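Nestell Notes: Gallery
Hand-held demonstration, tabletop packets

The pages in this gallery follow the Fledby task set, the group of household handling tasks Nestell uses to train and compare two-arm policies. Earlier galleries dealt with teleoperation, where the operator drives the arms through a pair of leader handles and watches over the workspace or on a monitor. The task shown on this page was demonstrated by hand. The operator holds a gripper in each hand and does the job directly, and the trajectories are retargeted to the arms afterward.

The task is listed as "packets, mixed, shallow tray." The set has 155 accepted demonstrations. Each one is a single continuous take with both grippers recording. A take covers one packet handled between the tray and the table surface, with a start pose and an end pose clear of the objects. Direction is stored as a label, so tray-to-table and table-to-tray takes sit in the same set and are split at training time.

Wrapped food was chosen over rigid blocks for the contact behavior. Film creases under the pads, the load shifts inside the wrapper, and the graspable edge is often a crimped seam that stands up at an angle the operator has to find by eye. Rigid blocks are covered in an earlier part of the set and give much higher success figures that do not carry over.

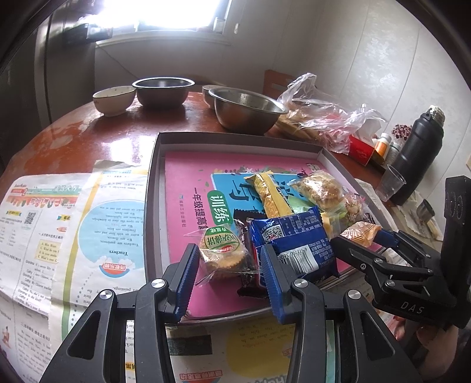 Vol. 4, No. 3

Open approach toward the tray. Both ridged blue pads are spread, one beside the left side of the pile and the other in front of the blue packet. The second gripper comes in from the right with its pad next to an orange wrapper.

The wide-angle view from the gripper takes in much more than the workspace. Bowls, a plastic bag, bottles and a thermos are all in view behind the tray. Objects of this kind are left in place between takes unless they block a hand. A policy trained only on cleared tables tends to treat the first unfamiliar object as a target, and the clutter is the cheapest correction we have found.

Jaw opening at the start of an approach matters more than it appears to. Operators working with their own fingers close early and shape the hand to the object. With a two-jaw gripper the better habit is to come in wide, settle the wrist, and close once. Takes with repeated small closures were kept if the packet was secured, but they carry a separate label and are weighted down.

Glare is the main visual problem with this arrangement. A glossy tabletop and a bright window put white patches on the table, and clear wrappers pick up highlights of their own. No correction is applied at capture. Exposure is locked at the start of each take, and a window in view is allowed to clip. Senthil Annamalai, who maintains the conversion code, tested a mask over saturated regions and dropped it after it removed the outlines of clear packets along with the glare.

Notes on two-handed takes

The two grippers are recorded as separate streams and aligned in conversion. A take is rejected if either stream drops tracking for longer than the limit set in the Pimititz configuration file. Short losses are filled. Most losses come when one gripper passes close in front of the other and the near body covers a large part of the view. Operators are asked to keep the idle gripper low and to the side, and to hold it still.

The idle hand is still data. Its pose is kept at full rate and the policy predicts it along with the active one. Early versions of the set zeroed the idle arm, and the trained policy then let that arm drift into the tray area at the moment of handover. Restoring the recorded pose removed most of the drift.

Average take length is around 600 frames. Long takes are nearly always a second attempt on the same packet after a slip. They are retained whole. Cutting out the slip leaves a jump in the wrist pose that the smoothing step turns into a motion no person made. 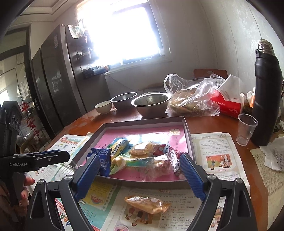

Single snack in an orange-gold wrapper on newsprint, between the open jaws; second gripper, lettered GenRobot.AI, at left.

The packet lies on the newspaper in front of the tray, with a pointed end to the left and a flared crimped end to the right. For an item at this angle the operator has a choice between closing across the body and taking a crimped end. Both are accepted. Closing across the body is steadier in transit. Taking the end leaves the pads clear of the tray wall, but the packet swings, and placement error is larger.

Printed paper under the work is a hard background for segmentation. Cartoon figures, colored panels and large lettering have edges as strong as those of the packets. The tray itself holds a pink printed booklet under the snacks, with the same effect. We did not replace either with plain material. Detection scores on this part of the set are lower than on the bare-table part and should be read separately.

Review and labels

Each take is reviewed once at normal speed from both grippers. The reviewer sets direction, active hand, contact type and result. Result has three values: Ok, retry and reject. "Ok" means the packet was secured on the first closure and released inside the target area. "Retry" means the same outcome after more than one closure. Anything else is a reject, including takes where a neighboring packet was dragged out of position by more than its own width.

Contact type is the label reviewers disagree on most. A pad that lands half on a crimp and half on the body can be read either way from the gripper view, and the film hides where the pressure is. Disputed takes are marked "mixed" and stay in the training split only.

Retargeting assumes a fixed offset between the jaw center and the robot flange. The offset is measured again whenever pads are changed. Pad wear is checked at the start of a session by closing on a gauge strip. Readings are entered in the session header, and conversion stops if the field is blank.

The next gallery in the Fledby series covers lidded containers. Those takes use the same review labels, with one added for lid orientation.

Conversion settings and the label sheet: see Nestell Notes, Vol. 4, Appendix.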